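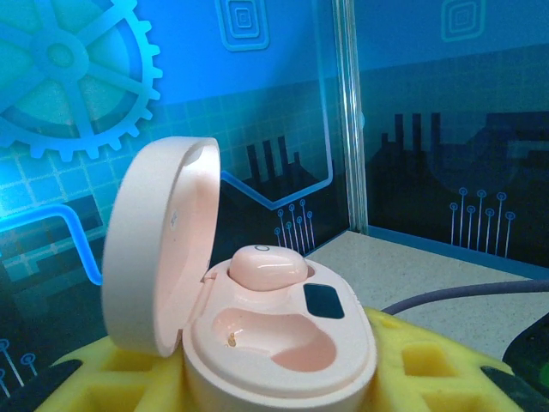
A commenter under my earlier post told me that a documentary may be shown to the public without any license if the entrance is free. I would like to know if this is correct.

We are a small discussion club in Rastley, and in October we want to show "The Rastadside Vote", a documentary on how the town lost its right to elect its own mayor. The film takes one side very clearly. I have bought the disc with my own money. We will not sell tickets, but we will put a box for donations at the door. The room has 100 seats. Do I need a permission, and from whom? Also, is it polite to invite people who disagree with the film?

Asked by rastley_reader, Feb 24, 2023

balconyseat
The commenter is wrong, I am sorry to say. In the United States the disc gives you the right to watch at home with family and friends. A showing to the public needs permission from the owner of the rights, and free entrance does not change this. Look at the end credits for the distributor. If it is Holetti, they have a form for community screenings, where you must give the number of seats and say if you collect donations. Please mention the box, even if it is small. For a room of your size I paid them $553 for a different film, and they needed 20 days to answer me, so do not wait until summer is over.

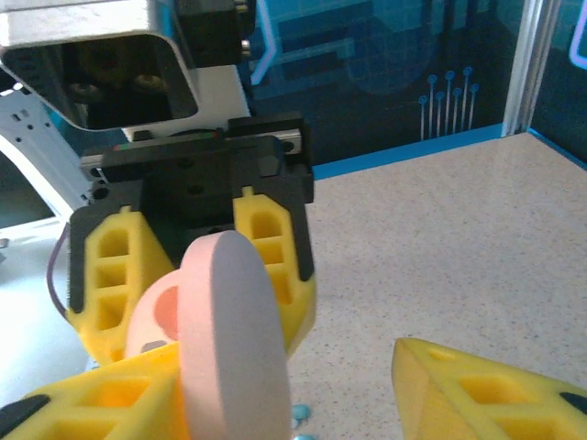
Pink foam ring between two yellow foam fingertips

docs_and_popcorn
just show it, no one will check. and the film is too long, 2 hours and the first half is only old speeches

aydogan_fan
I agree with balconyseat about the license. For your second point, yes, invite them. When we showed the Aydoğan film on the border vote, we wrote on the poster that there would be a discussion after it and that every opinion was welcome. Some people left early, but the ones who stayed asked better questions than we had prepared. Choose a moderator who did not like the film very much.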